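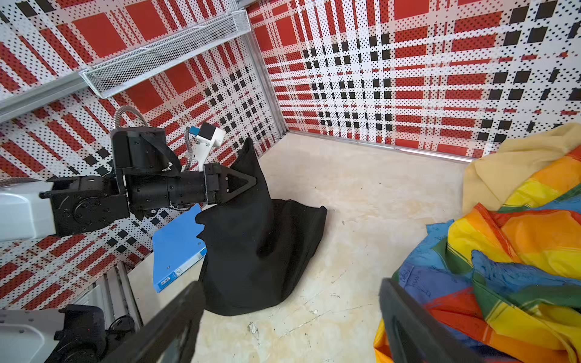
Slide 1. Black cloth lifted at one point, blue binder behind, striped and yellow fabric to the right.

Speaker notes, textile sorting session, Skenau. Talk length 12 minutes. Yetunde Obi takes questions.

Start on the black cloth. Lifted by the top, it stands in a peak and the rest spreads into a wide heap. Point to the folds at the base. A single pickup point gives you height and no information on the hem or the corners. Say this slowly, the whole folding section depends on it.

Binder. It lies at an angle, partly hidden by the cloth. The spine label is small and white, near the lower end. Rule from the Utberg trial: rigid items come out before any soft item is spread flat. Do not go into the reasons here, they are on slide 4.

Striped fabric. Bunched, with dark marker writing on the blue part. Marked textiles go in their own pile and are logged before washing. Mention that Imani Rashidi's log had 400 entries by the end of September, 6 of them without a wash code.

Yellow cloth. It folds over the top of the striped one. Lift it first and set it aside. Two layers taken together count as one pickup in the log and have to be split later.

Next slide: folding sequence, 2 passes. First pass finds an edge, second pass squares it.

If short on time, skip the Terkham comparison and go straight to the table of pile sizes. Check with Mwende that the handout has the revised table.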